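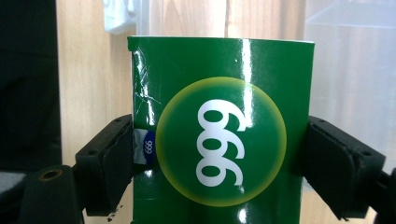
I finally sorted out the bathroom cupboard on Wednesday. It had been on my list since May, and what got me started was looking for plasters and finding three open packets, all with one size left in them.

Most of the mess is boxes. I keep them because the leaflet is inside, and then the leaflet goes missing anyway. The green 999 one is a good case. It is a tall glossy thing, creased near the top corner, and it only fits if it stands up at the back, where I can't read it. I left it in its box all the same, as the colour makes it easy to find.

Everything else went on the bed in piles. I checked dates, put 17 things in a carrier bag for the chemist, and wiped the shelves. The top one was sticky from a cough syrup I don't remember buying.

Meifang Duan gave me two plastic trays from Laller when she moved, and they fit the lower shelf with a finger's width to spare. One has plasters, tape and scissors. The other has tablets and creams – anything with a date goes in that one, with the date written on the front in marker pen.

The taller boxes are along the back for now. I might raise the middle shelf by one hole, but the pegs are painted in and I'd need pliers. The hot water bottle still has no home and is hanging on the door.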